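Teaching a bench arm to pick up pushbuttons (and put them back)

Posted 9 July 2021 in Shop Notes, Husanthorpe Shared Workshop

If you have a secondhand robot arm and a bin of industrial pushbuttons, sooner or later you will want the first to sort the second. I can tell you from experience that it is quicker to do it by hand. I can also tell you that I spent 28 evenings on it and would do it again, which says more about my evenings than about the arm.

These steps got my setup from "drops everything" to "drops things in the correct area." They assume the arm is already bolted down and moves when you ask it to. If yours moves when you don't ask it to, fix that first.

What you need

A small arm with a parallel-link gripper. Mine is a Reteck, bought from a man who was very keen for me to take the box as well.
A small camera fixed at the wrist, looking out past the fingers.
A control board that lets you limit the gripper motor current. I use a Beyene board. The manual is two pages long and one of them is the warranty.
A handful of panel pushbuttons with their contact blocks fitted, not wired to anything.
Thin adhesive rubber, a hex key set, and a marker.
A plain work surface. Wood grain looks lovely and gives the camera all sorts of ideas.

Step 1. Disconnect everything

Every part you practice on should be dead and unwired. You will be squeezing it with a motor, possibly quite hard, and a live contact block is a poor thing to learn on. Keep a real emergency stop for the arm within reach, mounted to something that doesn't move. Label it. We have two people at Husanthorpe who have slapped a practice button in a moment of need and been disappointed.

Step 2. Square up the fingers

Power off the arm and close the gripper by hand. Hold a strip of paper between the fingers and try to pull it out. It should drag evenly from top to bottom. If it drags at the tips and slides at the base, loosen the link screws a quarter turn, press the fingers flat against a straight piece of bar, and tighten again. Go back and forth between sides as you tighten. Doing one whole side first will pull the pair out of line, and you'll be back at the paper strip.

Stick a piece of rubber on each finger pad and trim it flush. Thick rubber feels like it ought to be better. It rolls.

Step 3. Choose where to grab

My first plan was to grab the mushroom cap, since it is the big obvious part and looks like a handle. It's also round, it slopes, and it is designed to go down when touched. The arm pushed a great many buttons that week.

The contact block is the place to go. It has flat, parallel sides, and if you take it from below, the button stands up out of the gripper with nothing in the way of the cap. Aim for the middle of the block, keep clear of the terminal screws where you can, and let the fingers come up alongside the mounting collar.

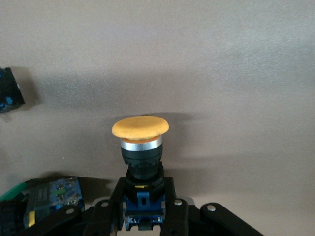
With the grip sorted out, you need to decide how hard to squeeze. Set the current limit at its lowest value, close on the block, and tug the button gently upward. If it slides, go up one notch and repeat. Once it holds, add one more notch and stop there. The plastic on these blocks is tougher than it looks, but the little latch that joins block to collar is not, and I have a jar of latches to prove it.

Step 4. Teach the pickup

Stand the first button in a simple holder that leaves both sides of the block exposed. Mine is two scraps of bar and a clamp. Jog the arm to the grip position and save it. Then back straight off until the fingers are well clear and save that too. The arm should always go to the second point before the first. If it comes in at an angle, one finger gets there early and knocks the button over, and then the other finger closes on air with great confidence.

Set the approach at 5 percent speed while you're testing. It is dull to watch. Go and stand by the stop button and be bored there.

Step 5. Close, wait, lift

Put a short pause between closing and lifting. Without one, my arm started the lift while the fingers were still on their way in. The board counts time in milliseconds, and I ended up with a pause of 2,050, arrived at by starting at 2,000 and being stubborn. Yours will be different.

After the pause, lift straight up a little way and hold. Look at the wrist camera. If the cap leans to one side, the grip is too low or one pad is sitting proud. Go back to Step 2 and bring the paper.

Step 6. Put it down again

Everyone teaches the pickup and then discovers the arm has no opinion on what comes next. Lower the button until it just touches the holder, raise it by the thickness of a business card, and save that as the release point. Opening the fingers should let it settle. If it hops, you're still too high.

Back away along the same line you came in on. Turning the wrist before the fingers are clear will take the button with you.

When it goes wrong

Button twists in the grip: clean the pads with alcohol. Dust from the Zusport sander two benches over gets on mine daily.
Fingers close unevenly: check the link screws. They work loose, and always the one you can't reach with the short key.
Gripper won't open: the current limit applies to opening as well. I lost a Saturday to this.
Camera loses the part: move the lamp before you touch the software. A hard shadow from the cap confused mine more than anything else did.

My best run so far is 6 buttons in a row, picked up and set back upright. The next job is getting it to tell a contact block with one terminal loose from a good one, which I've penciled in for September. The bin of unsorted buttons is still under the bench if anyone wants to do it by hand in the meantime.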